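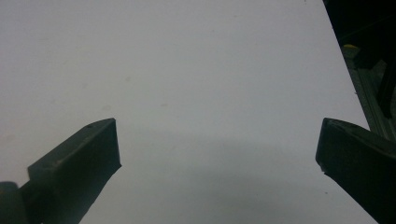 Prepared by the Clurilura Documentation Group – Installation Guides, Section 4

4. Setting Up the Florovport Window Greenhouse Controller

This section covers mounting the controller, connecting the vent actuator and soil probes, and entering the first watering schedule. It applies to the Florovport controller with the standard door. Units with the Hendricks retrofit door use the hinge instructions in Section 7 and then return to step 6 below.

Complete Section 3 (frame assembly) before starting. The frame must be square and fixed to the wall. A frame that is out of square will load the vent actuator unevenly and shorten its life.

4.1 Mounting the controller

1. Choose a position on the inside of the left upright, above the level of the top shelf. Keep the controller clear of the misting nozzles.
2. Hold the mounting plate against the upright and mark the 2 screw holes.
3. Drill pilot holes. Do not drill through the outer face of the upright.
4. Fasten the plate with the short screws from bag C. Tighten by hand only.
5. Slide the controller down onto the plate until the latch clicks. Pull forward gently to confirm that it is seated.

CAUTION: The controller is splash resistant but is not sealed. Do not spray it directly when rinsing the glass.

4.2 Connecting the vent actuator and probes

6. Close the roof vent fully.
7. Hook the actuator arm over the vent bar and insert the retaining pin. The flat side of the pin faces the glass.
8. Plug the actuator lead into the port marked VENT.
9. Insert one soil probe in a pot on the upper shelf and the other in a pot on the lower shelf. Push each probe in up to the line on its stem.
10. Plug the probe leads into ports P1 (upper) and P2 (lower). If the leads are swapped, the controller will water the wrong shelf.

NOTE: Probes read low for the first day in fresh potting mix. Do not adjust the moisture setting during this period.

4.3 Connecting power

11. Route the supply cord down the back of the upright and clip it in place. Leave a drip loop below the level of the outlet.
12. Plug the power adapter into an indoor outlet. The status light blinks amber during the self-test and turns steady green when the test is complete. 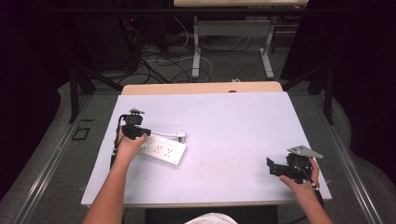
Can the watering schedule be entered before the reservoir is filled?
The schedule can be entered at any time, but the pump stays locked until the float switch in the reservoir has risen.

4.4 Entering the first schedule

13. Press and hold SET until the clock display flashes. Enter the current time and day, then press SET again.
14. Select a shelf with the arrow key. Upper is shown first.
15. Enter a start time. Early morning is preferred – 6:00 a.m. suits most leafy plants.
16. Enter the volume in milliliters. The daily limit is 3000 for both shelves combined. The display shows LIM if the total is higher.
17. Repeat steps 14 to 16 for the lower shelf.
18. Set the vent temperature. The factory setting is 82 degrees Fahrenheit. The high alarm is fixed at 108 degrees and cannot be changed.

NOTE: Seedlings in Clolley trays hold very little water. Divide their daily volume between 2 start times.

4.5 Checking operation

19. Fill the reservoir to the upper mark and close the lid.
20. Press TEST once. The vent opens, pauses, and closes.
21. Press TEST again. The pump runs briefly for each shelf in turn. Check every fitting for drips.

If the vent stops partway, remove the pin, move the vent by hand, and look for binding at the hinge. If the pump runs but no water reaches a shelf, see "Priming the Line" in Section 9.

CAUTION: Unplug the adapter before removing the actuator arm. In October, or before the first frost, drain the line as described in Section 8.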